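Appel à participation : atelier de rangement et de tri d'objets du quotidien

Service des publics, maison de quartier Jara
Publié le 08/09/2021

La maison de quartier Jara, en partenariat avec l'association Hateo, recherche des participantes et des participants pour une étude consacrée au tri et au rangement des petits objets domestiques. L'étude s'inscrit dans le programme Treltent, qui porte sur les gestes ordinaires de la vie à la maison et sur la manière dont chacun organise les surfaces de travail partagées : table de cuisine, plan de travail, bureau familial.

Les inscriptions sont ouvertes jusqu'à la fin du mois de septembre. Le nombre de places est limité et les candidatures sont examinées dans leur ordre d'arrivée.

Contexte

Une première enquête, menée par questionnaire auprès de 209 foyers, a permis de recueillir des informations sur les lieux de rangement, la fréquence du tri et les désaccords qui en résultent entre les membres d'un même ménage. Sur l'ensemble des réponses reçues, 184 ont pu être exploitées. Il en ressort que la table principale du logement demeure, pour une large majorité des répondants, l'endroit où s'accumulent les objets dont la place n'est pas fixée.

Le questionnaire ne permettait toutefois pas d'observer les gestes eux-mêmes. Deux personnes qui déclarent « ranger par usage » peuvent procéder de façon très différente lorsqu'elles se trouvent devant les mêmes objets. L'atelier proposé aujourd'hui a pour but de documenter ces différences.

Déroulement des séances

Chaque participant est invité à trois séances individuelles, organisées dans la salle Pavside, au rez-de-chaussée de la maison de quartier. À son arrivée, il prend place devant une table sur laquelle ont été disposés des objets de nature diverse. Il lui est demandé de les trier, de les regrouper et, s'il le souhaite, d'en écarter certains, en suivant ses propres habitudes. Aucun classement n'est attendu et aucune réponse n'est considérée comme erronée.

La première séance se déroule sans consigne particulière. Lors de la deuxième, l'animateur demande au participant de libérer une partie de la table en vue d'un repas. La troisième est suivie d'un entretien portant sur les choix effectués, les hésitations et les objets jugés difficiles à classer.
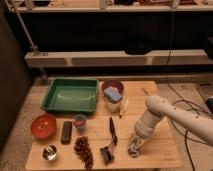 Temps de lecture : 5 minutes

Les objets retenus relèvent volontairement de plusieurs univers. Un grand plateau vert en plastique, à bords relevés, voisine avec un bol rond rouge orangé et un petit gobelet de métal argenté. Une éponge bleue et lavande est glissée dans le haut d'un gobelet translucide au bord rouge sombre. Une pomme de pin et une baguette de bois complètent l'assortiment, auquel s'ajoute un couteau.

La question du contenant fait l'objet d'une attention particulière. Certains participants utiliseront le plateau pour tout réunir, d'autres préféreront répartir les petits objets entre les bols et les gobelets, d'autres encore les aligneront à même la table. L'équipe s'intéresse également au sort réservé aux éléments naturels, que les réponses au questionnaire rangeaient tantôt parmi les décorations, tantôt parmi les choses à jeter.

La composition de l'assortiment pourra varier d'une séance à l'autre. Les participants sont priés de ne pas apporter d'objets personnels en vue du tri.

Profil recherché

L'appel s'adresse à toute personne majeure, sans condition de diplôme ni d'expérience professionnelle. Les candidatures de personnes vivant seules, en couple, en famille ou en colocation sont également recevables.

Sont requises :
- une disponibilité pour l'ensemble des trois séances ;
- une compréhension suffisante du français oral pour prendre part à l'entretien ;
- l'absence de lien familial avec un membre de l'équipe d'étude.

Deux membres d'un même foyer peuvent se porter candidats. Dans ce cas, les séances sont programmées séparément et il leur est demandé de ne pas échanger sur leur contenu avant la fin de leur participation respective.

Les gauchers sont encouragés à se signaler dès l'inscription, afin que la disposition initiale des objets puisse être adaptée. Il en va de même des personnes qui préfèrent travailler assises ou qui utilisent un fauteuil roulant.

Sécurité et conditions matérielles

Tout participant qui ne souhaite pas manipuler le couteau peut demander, avant ou pendant la séance, qu'il soit retiré. Cette demande n'a aucune incidence sur la suite de l'étude. Une trousse de premiers secours est disponible à l'accueil.

Les participants disposent d'un vestiaire et sont invités à retirer les bagues ou bracelets susceptibles de gêner leurs mouvements. Un point d'eau se trouve dans le couloir attenant.

Indemnisation

La participation donne lieu à une indemnité forfaitaire, versée par virement à l'issue de la troisième séance. Son montant est communiqué par écrit avec la convocation. Les frais de transport en commun sont remboursés sur présentation des justificatifs. En cas d'interruption par le participant, les séances effectuées restent indemnisées au prorata.

Données personnelles

Les notes d'observation et les comptes rendus d'entretien sont conservés sous un code, sans mention du nom. La liste de correspondance est détenue par le seul responsable de l'étude et détruite à la clôture du programme. Chaque participant signe un formulaire de consentement avant la première séance et peut à tout moment demander l'accès aux informations le concernant, leur rectification ou leur suppression.

Candidature

Les personnes intéressées sont invitées à remplir le formulaire disponible à l'accueil de la maison de quartier, en indiquant leurs coordonnées, la composition de leur foyer et leurs créneaux de disponibilité. Le formulaire peut être déposé sur place ou adressé par courrier à l'attention de M. Apolinar Xolalpa, responsable de l'étude, avec la mention « Treltent – atelier de tri ».

Une réponse écrite est adressée à chaque candidat dans un délai de 5 jours ouvrés à compter de la réception du dossier complet. Les candidats non retenus faute de place sont inscrits, avec leur accord, sur une liste complémentaire.

Toute demande de renseignements relative à l'accessibilité des locaux peut être formulée auprès de l'accueil, aux heures d'ouverture habituelles.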